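Seyoum folding cell: equipment plan and budget notes

April
By Treasa Gallagher

This file sits beside the equipment list for the Seyoum folding cell. Read it before you order anything.

Scope

One arm, one gripper, one wrist camera and the tables to go with them. The work is flattening and folding T-shirts. Towels and trousers are out until the next budget round.

Budget

The ceiling for this round is $4000, not counting the arm, which Plumatia already owns. Quotes so far come to $3302. That covers the gripper, spare fingertips, cables and both tables. The remainder is held for freight and repairs. Please don't spend it on lighting.

Spares

Order 2 sets of fingertips per gripper. Prurnovura quotes six weeks on replacements, so put the next order in when you open the last set.

Table space

Allow more than you think for the laptop and its cables. They should be on a separate surface from the cloth. A matte white top is fine for bright shirts, but Corey Donnelly wants a grey one priced for white garments. 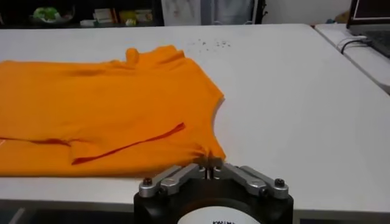 Marama Paewai
Equipment planner, Mukby site

At this stage of a fold the fingertips hold a small pinch of cloth at the shirt's corner, and the fabric puckers where they meet. Any quote for wider fingertips needs to say how they handle a single thin layer. Ask for a trial pair before paying a deposit.

Open items

Grey tabletop: no quote yet.
Cable clips: Ebony Quinlan to order.
Service plan: waiting on Prurnovura.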